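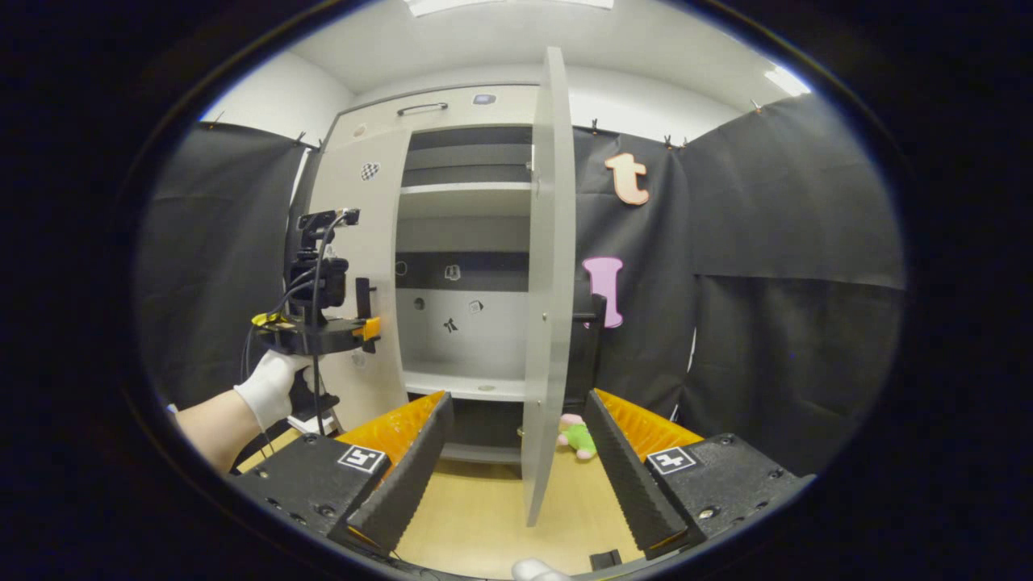
## The bread that ate my May

I should start by saying I'm not a baker. I'm a person who bought too much rye flour. There's a mill shop in Hunomdale that sells it by the sack, and I went in for one small bag of oats and came out hugging a sack of flour like a toddler, because it was on sale and I have no self-control around anything with a handwritten price tag.

So that was the situation. A lot of rye, a kitchen with one working oven rack, and a vague memory of a dark, dense loaf I ate on a trip to Plarkach years ago, sliced thin with cold butter and way too much salt. I've thought about that bread more often than I've thought about some of my former jobs. I decided I was going to make it.

### First, the starter

If you've never made a rye starter, it's flour and water in a jar and then a week of feeling silly. I named mine Stevitus. I know, I know, everybody names their starter, but it was doing so much burping by day three that it seemed rude not to.

The first few days smelled bad. Like, open-the-window bad – somewhere between old gym bag and nail polish. I went online, of course, and half the people there said throw it out and the other half said keep going, so I kept going. By the following Monday it smelled like green apples and had crawled up out of the jar and glued the lid to the shelf. I was so proud!

A few things I'd tell myself if I were starting over:

- Use a bigger jar. No, bigger than that.
- Put the jar on a plate. Dried rye paste sets like concrete and you'll be chipping it off the counter with a butter knife.
- Warm water is fine, hot water is murder.
- Write down when you fed it, you won't remember.

### The first loaf

Flat. It came out looking like something you'd put under a wobbly table leg. The recipe I used called for 700 grams of rye and I think I added water until it "looked right," based on how wheat dough looks, which is a terrible plan. Rye dough never looks right. It looks like wet cement and it's supposed to. You don't knead it so much as shove it around the bowl with a spoon and then try to get it off the spoon, and then off your wrist.

I also baked it too soon. I'd gotten impatient around dinner time and decided it had risen, when really it had just relaxed a bit and spread out. We ate it anyway, toasted, with a lot of soup. The soup was good.

### The second loaf, and the third

For the second one I weighed everything. I dropped the oven to 355 after a hot first fifteen minutes, and gave it a long, slow bake with foil over the top. Much better! It had a real crust, and tiny little holes, and it sounded hollow when I knocked on the bottom (I'd always assumed people made that up).

Then I ruined it by cutting it while it was warm. The knife came out looking like I'd been spreading fudge. Every single recipe says to wait a full day before slicing rye and I had read that sentence many times and still thought it was meant for other people. It's meant for all of us. Wrap it in a towel, put it in a cupboard, go to bed.

The third loaf I left alone until the next afternoon, and oh, what a difference. Sour but not too sour, a little sweet from the spoonful of molasses, and it sliced so thin I could nearly see through it. I stood at the counter and ate four pieces with butter before it crossed my mind to sit down. Was it the Plarkach bread? Not really. That one had caraway, I'm pretty sure, and the crust was darker, almost bitter at the edges. But it was in the same neighborhood.

### What about the pan?

I get weirdly worked up about this part. I started out with a thin old loaf pan that had been through a lot, and the corners stuck every time. So I picked up a lidded one from Araújo, the little kitchen store next to the dry cleaner. It's heavy, the lid slides on from one end, and you get these perfectly square slices that make you feel like you have your life together.

Do you need it? No. Greasing the old pan with butter and then shaking in some rye flour worked almost as well – I tried it on loaf four, mostly out of guilt for spending the money. But the square slices fit my toaster, and the heel of the loaf makes great croutons, and I'm keeping it.

### Where things stand

I'm a little over halfway through the sack. I've tried sunflower seeds (yes), walnuts (yes, but toast them first), raisins (the rest of the house voted no), and a very strange pancake made from leftover starter that I'd eat again right now if there were any left. Pickles on rye with mustard has become lunch most days and I'm not sick of it yet.

Next up is caraway. I've got a jar of it somewhere behind the cinnamon, and Stevitus got fed this morning, so I'll mix the dough tonight and try to keep my hands off it until it's properly cool. If you've got a way of getting that dark, bitter crust without drying out the middle, please leave me a comment, I've got plenty of flour left to test it on.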